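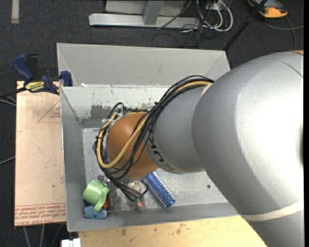

Last changed: October, Vy Vương

4.2 Wrist cables and bin clamp

1. Arm up out of the bin, stopped, E-stop in. Then hands in.
2. Check cable loop at the orange joint cover. Needs slack – turn wrist 95 degrees each way in T1, watch the tan-yellow one.
3. Replace any tie thats loose. Snug, not tight.
4. Clamp on bin corner: squeeze till it stops. Push bin, shoudn't move.
5. Run program 86, slow, empty gripper.

CAUTION: cable rubbing on bin wall – stop, redo step 2.

Note: bin moved? Reteach corners, see 4.3.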